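Destura 2: episode review and labelling software for hand-held gripper recordings
Software assessment, Jatmont Automation Laboratory, November 2020

Destura 2 is a desktop program for checking, trimming and labelling gripper recordings before they are used to train a control policy. The laboratory assessed it as a possible replacement for its own scripts. All trials used wide-angle recordings of cloth handling on a bed.

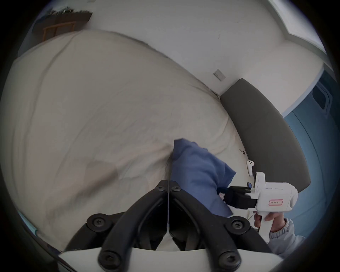
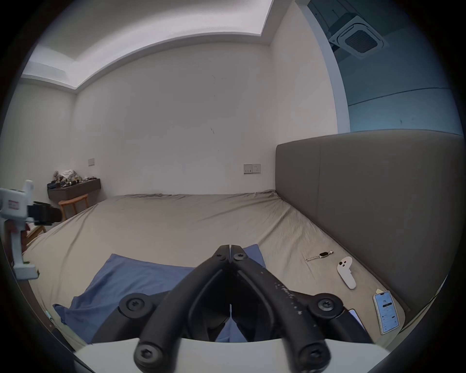 Cloth-handling views from the assessment: blue cloth on a beige fitted sheet, with the gripper fingers in the foreground.

Installation and import
Installation was straightforward. A set of 100 episodes was imported without manual renaming, and lens calibration was read from the accompanying files. The program retains the full circular view by default. Users may apply a flattened view for inspection, which leaves the stored recording unchanged.

Timeline and labelling
The timeline is the strongest part of the product. Finger opening, tool position and video are shown on one scale, and a label may be placed on any of them. Labels for approach, grasp and release are supplied; others may be added by the site administrator. Keyboard control is complete. Undo does not extend beyond the last save, and staff lost work on two occasions before the autosave interval was shortened.

Perception tools
The cloth outline tool performed well where blue fabric lay against the plain sheet. It was less dependable on deep creases in the sheet itself, several of which were marked as fabric edges. Small objects near the headboard, such as the white controller, were at times joined to the cloth outline and had to be separated by hand. Of the 100 episodes, 74 required no correction to the outline.

Export
Export to the Baltex training format completed without error. Export to Saludo, the planner used by the laboratory, dropped custom labels unless these were first mapped in a separate settings file. The manual mentions this only in an appendix. Episodes longer than 2000 frames were slow to export, and the progress bar gave no useful indication of the time remaining.

Assessment
Destura 2 is recommended for teams that label recordings regularly and have an administrator able to maintain the settings file. Sites that depend on Saludo should test the export with their own labels before purchasing a licence. The laboratory will keep its existing scripts for outline checking until the crease fault has been corrected.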